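Two arms in the back bedroom, part four: the simulator

I've been putting off this post for a month, mostly because there was nothing to bolt together. The real arms are still in pieces on the bench at the Stiltville workshop, waiting on wrist bearings, and all of December went on the software side.

The plan hasn't changed. Wuletti is meant to be a two-armed robot that can clear a table slowly and without breaking anything. I have spent 1,185 pounds on it so far, which is more than I told myself I would, and I'd like to find my mistakes before the grippers are closed round a real bowl.

So I built a room. Fulgencio Hinojosa lent me his old desktop to run it on, and Marina Theodorakopoulos had a folder of furniture models left over from a course she taught, which saved me a lot of drawing. Brick wall, plaster wall, a table with a few bits on it, a wire chair, paintings. The bowl on the chair was her idea. I wanted a bare box to start with, but she said the wrist views would be useless without something to tell one surface from another, and she was right.

I set up one view from the body and one from each wrist. The renders are straight out of the simulator.
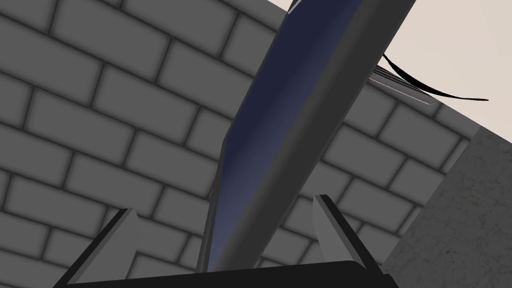
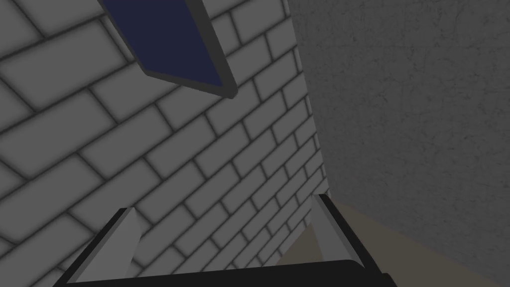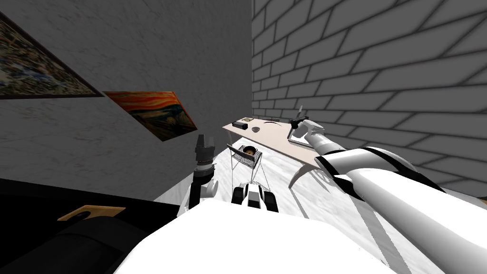

What I learned from the wrist views

They are much harder to read than I expected. From the body I can tell at a glance where both arms are. From a wrist, a small turn of the joint tips the whole room over, and a close wall can take up most of the picture. I spent an evening convinced the wrist camera was mounted wrongly in the model. It was fine. I just wasn't used to looking at a room from there.

The other trouble is depth. With something long between the fingers, I can't say from one picture whether it's gripped or only lined up. I now print the finger gap next to the wrist view, in millimetres, and I trust the number over my eyes.

Lighting needs work too. It's dull at the wrists, and the big shadow under the right arm worries me a bit - it falls across the floor by the table, and I don't want the software taking it for an object.

Settings, for anyone following along

The physics step is 500 per second. I tried 320 first and the fingers shook whenever they closed on anything thin. Camera views are saved at 10 per second, which is plenty at the speed these arms move. Finger friction is a guess until I can test the real pads.

Veerle Verbeke asked in the comments last time whether I'm using the Bilten controller boards. Yes, two of them, one per arm. The simulator talks to the same code that will run on the boards, so in theory I swap one line when the hardware is ready. I don't expect it to go that smoothly.

Next job is writing a proper stop routine, so that one arm halts if the other one does. At the moment they ignore each other completely. After that it's back to the bench, if the bearings have come.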